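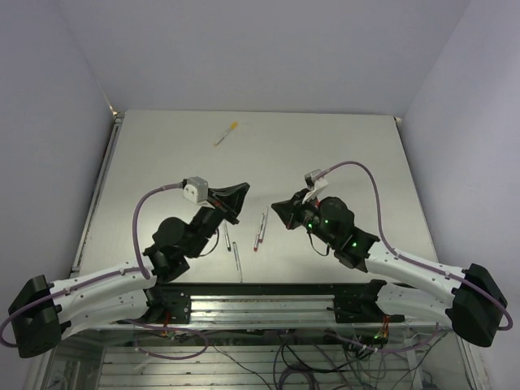 Both arms over the pens, grippers pointing in.

13/11/2021

What a day! I'm writing this at the kitchen table with cold toast because I want to get it down while it's all still rattling around in my head.

We finally had both arms going under the same controller. I've been waiting for this since August, when the second arm came and sat in its crate while we argued about where the power supply should go. Up till now I've only ever run one arm at a time, with the other one folded up and sulking, so seeing the two of them lean in over the table together gave me a proper thrill. Snežana laughed at me. She has worked with paired arms before, at Tanwood, and says the feeling wears off. I don't believe her.

The job was pens. Pick up a pen, turn it, put it down where you said you would. I love pens as a test. They're thin, they roll, and the caps are a slightly different width from the barrels, so a gripper that looks brilliant on a block can look very silly on a marker. We had the ones with red ends, the black-ended one, the slim grey-ended one that I keep losing, and the yellow-orange one, which had got itself off toward the back of the table on its own. I left it there for a while to see how the left arm would go at reaching over for it.

The fingers are the real subject of this page, so here goes. Until this week we had the flat Morsy fingers on both sides. They're good, solid things and I've nothing against them. They hold a barrel beautifully once they've got it. The trouble is getting it, because they're wide at the tip, and when two pens are lying close together they go for one and nudge the other. I've got a whole page of notes from last week that says "nudged" over and over in worse and worse handwriting.

The tapered ones are so much better at this! They come down to a narrow end, so you can slip them in beside a pen without bothering its neighbour. I set the two red-ended ones nearly side by side, close as I dared, and the right arm took the nearer one out cleanly on the first go. I may have cheered. Jae-in came in from the next room to see what had happened and stayed for an hour, which was lovely of him as he had his own work to do.

They aren't perfect. There's less surface on a taper, so a pen held near one end wants to swing. If you grab it in the middle it's fine, and if you grab it by the cap it droops like a flower. Jae-in thinks a strip of soft rubber on the inside would sort that out. I'd like to try a shallow groove first, as I've seen rubber go shiny and useless after a few hundred picks. We'll do both and see who buys lunch.

Then the controllers. I'd been nervous about swapping over, I'll admit it. The old Wernix box has been so steady, and I know every one of its moods. But it wants to treat the arms as two separate machines that happen to be neighbours, and for anything like a handover you end up writing all the waiting and checking yourself. The Cliltuta one thinks of them as a pair from the beginning. You tell it where the middle is and both sides work outward from there. It took me the whole morning to get the middle right (I'd put a minus sign in the wrong spot, so the right arm was convinced it was the left arm), and after that it was a joy.

Speeds. I started at 300 on the slow setting and crept up. At 600 everything was still smooth and I could follow what both wrists were doing. At 1,000 the left one had a bit of a wobble as it stopped, not much, but enough to set a pen rolling if it was only just holding it. I tried 2,000 once with nothing in the fingers and my hand on the stop button. It was magnificent and I won't be doing it again until I've had a good look at the bolts on that left base.

The wobble bothers me more than I let on to the others. It might be the mount or it might be the settings, and I want it to be the settings because those I can fix sitting down. Snežana reckons it's the cable. The purple one bulges out round the elbow on that side, and she thinks the loop drags when the arm stretches right out. The right side has its cable clipped along the tube and behaves better, so she could well be right. More clips, then. I've written CLIPS on my hand and also here, so that's two chances of remembering.

While I'm on cables, the mess under the front beam has got to be dealt with. I spent a good ten minutes tracing one black lead through that tangle only to find it was the one I'd started with. Labels, proper ones, both ends, before we add a single thing more. I said this in August too.

We tried one handover at the end of the day, left to right, with the slim pen. First attempt, both grippers had hold of it and neither would let go, like two kids with a ruler. Second attempt, the left let go before the right was ready and the pen dropped. Third attempt it went across. Just once! I didn't film it, of course. Snežana saw it, so I have a witness, and she did say "oh, nice" in a voice that was a bit less bored than usual.

For next time: clips on the left arm, grooves on one pair of fingers and rubber on the other, check the base bolts, labels. Ask Jae-in for his small torque driver back. Move the start position of the wrists a little higher so the fingers clear the caps on the way in. And try the handover with a fat marker before going back to the slim one, which was a daft thing to begin with.

Toast is finished. My shoulders are killing me from leaning over that rail. I'm going in early tomorrow.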